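The winter the Pralmont cannery shut, the province of Skadstead voted to stop the heating credit, and my aunt, who had packed fish there for 37 years, took to reading the budget aloud at breakfast. 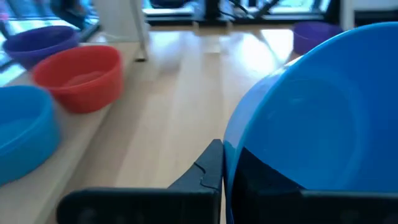
The credit had been worth 281 dollars a month, and the minister said folks would find work sooner without it. My aunt said she'd look under the couch. Then she made soup for the whole street, as she always did when cross, and I carried it door to door in a bright blue plastic bowl — slopping a fair bit, I'll admit — while the neighbours signed her letter.
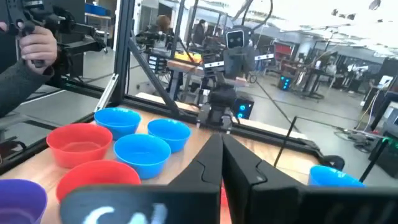

Did the minister ever write back?

Word came in December, two lines long, and she read that at breakfast too, with her coat on.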